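### 3.2 Entry format and jury scoring in open photographic calls

The second data set comes from the Skumeo submission platform and covers a single open call run by the Prarach gallery in Huvville. The call asked for series based on a literary source and closed in July. It drew 1868 single images, which entrants could group into series of up to 28. Each juror scored every series on a scale from 0 to 100 without seeing the entrant's name, country, or statement. Scores were released to us with the series identifiers replaced by random codes.

Series length was treated as a continuous variable. Duplicate uploads were removed before scoring, and entries withdrawn by their authors were excluded from all tables.
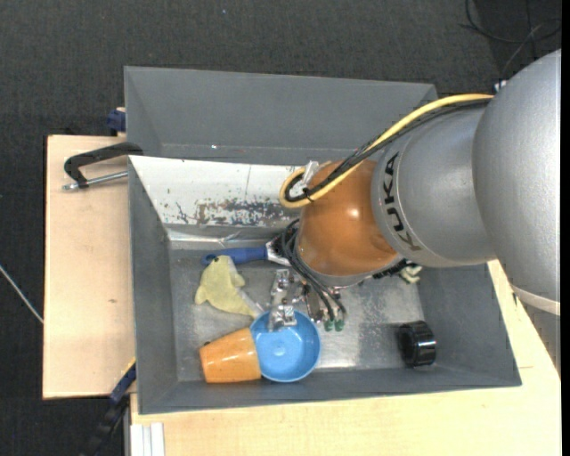 **Figure 4.** Industrial robot arm with orange-brown wrist joint above a gray bin.

Following Sarkar, we set the shortlist threshold at a mean score of 70. The threshold was fixed before the scores were opened and was not adjusted later. Series that fell exactly on it were counted as shortlisted, in line with the published rules of the call.

Two limits apply. First, jurors viewed the files on their own screens, and we have no record of screen size or calibration. Second, the platform displayed the opening image of each series larger than the rest, so the effect of series length cannot be fully separated from the effect of the opening image. A model with a separate term for the opening image is given in Section 4.1. Entrants' written statements were not scored and are not analyzed in this paper.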